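Last updated: May
14 replies · 3 shares

Subject: Re: [lab-kit] What to budget for besides the robot itself?

Hi all, and hello Reda!

Lovely to see the list wake up again. I've been through two rounds of this at Tomitmont now, so I'll answer in between your lines and try not to ramble (I will ramble).

Reda Mahrous wrote:
> We have the go-ahead to price up one humanoid for home chores work,
> mostly tidying and sorting on a table, laundry later if it goes well.
> The robot quote is the easy bit. What I can't get a feel for is
> everything else. How much room, what furniture, what do people forget?
> Our finance person wants one number and I keep giving her a range.

Oh, the range! Ours hated that too. What worked for us was splitting the sheet in two: things you buy once and things you'll keep buying. She could sign off the first half straight away and we argued about the second half over a month of tea.

The room first. We went for something that looks like a flat, with a washer-dryer stack, a wardrobe, curtains and a wood floor, and one desk where most of the table work happens. I'd do the same again. You get the chores in the same place as the desk, so when you move on to laundry you won't be begging for a second room. Do plan where the power cable goes before you place anything heavy! Ours trails off the robot's back and across the floor in a big curve, and I'd have put the sockets somewhere else entirely if I'd thought about it at the drawing stage.
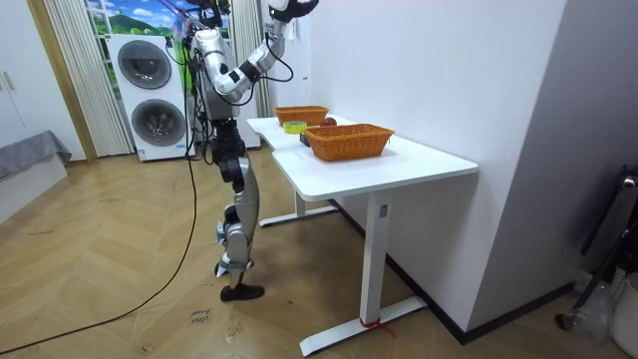
1. The desk

Spend a bit here. We paid 182 each for ours from Jedgate, white top, rounded corners, slim metal frame, and bought a second one as a spare. Measure how far the arms reach with the robot standing at the end of the desk as well as along the side, and leave height too. An arm goes up a lot higher than you expect when the elbow bends, so no low shelves over it please.

2. Props

Cheap, but they never stop. Wicker baskets in a couple of sizes, rolls of tape, fruit. We put 200 a quarter against this and I wish I'd asked for more. Buy baskets in pairs of the same model, the shop will drop the one you like.

3. The washer-dryer

Gaber did us a stacked pair for 747 with delivery. Check the height of the upper door against your robot before you order. I didn't, and had a very tense afternoon with a tape measure.

4. Spares and service

This is the one I'd push hardest. Sovo quoted us 600 a year for a service visit and I said no in the first round, thinking we'd manage. In the second round I said yes. Ask what happens to the price in year two, and ask who pays the carriage if a hand has to go back.

> Also, do we need a second person in the room all the time? That
> changes the staffing line quite a bit.

We budget for one, yes. I put it down as half a post and it has crept up since, so be generous.

Happy to send you our spreadsheet with the silly comments taken out. Does anyone else have a figure for flooring? We're about to redo a corner and I've no idea what's fair.

Cheers,
M.

Related threads
- Lease or buy for a first humanoid?
- Storage for props, what are you all using
- Cable runs under raised floors
- Insurance wording for shared lab rooms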